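Open storage bin

An open storage bin is a rigid, lidless container used for holding loose goods, parts or waste within reach of a person working at a bench or table. Bins of this kind are usually rectangular, with a flat floor and four upright or slightly sloping walls. They are distinguished from crates, whose sides are commonly slatted or perforated, and from trays, which are shallower in relation to their width.

Construction

Most open bins are moulded in one piece from polypropylene or high-density polyethylene. A rolled or folded rim stiffens the upper edge and serves as a handhold. Walls that slope inwards towards the floor allow empty bins to be nested, which reduces the space taken up in storage and transport. Straight-walled bins hold more for the same outer size but cannot be nested, and are normally stacked on their rims or on a separate lid.

Grey is a common colour in workshops and stores, where it hides scuffing and gives a plain ground against which small items can be picked out. Other colours are used to mark a type of content or a stage of work.

Use on tables

Bins intended for floor use are often placed on a table when their contents have to be sorted by hand. The height of the rim then becomes important, as a deep bin on a standard table obliges a seated worker to raise the elbow above the shoulder to reach the floor of the container. A guide to bench layout by Mei-kuen Mok, prepared for the Lescombe stores, recommends a rim no more than 17 cm above the table surface for seated work. 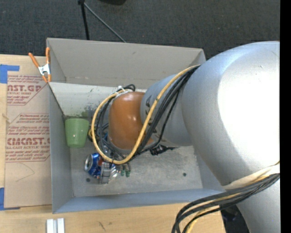

Items that roll, such as drink cans and short lengths of tube, tend to settle against a wall or in a corner if the table is not level. A ribbed floor or a thin rubber mat limits this movement. Cans are normally sorted empty, and any remaining liquid is drained beforehand to keep the floor of the bin from becoming sticky.

Sizes

There is no single standard. The Grekach pattern, once widespread in Clevville, was made in 3 sizes, the largest being 70 cm long. The later Shokri pattern kept the same length but had a wider rim and rounded inner corners, which made it easier to wipe out.

Cleaning

Plastic bins are washed with warm water and mild detergent and left upside down to dry. Abrasive pads roughen the surface and cause it to hold dirt. Bins with split rims are withdrawn from use.

See also

Crate
Nesting container
Parts tray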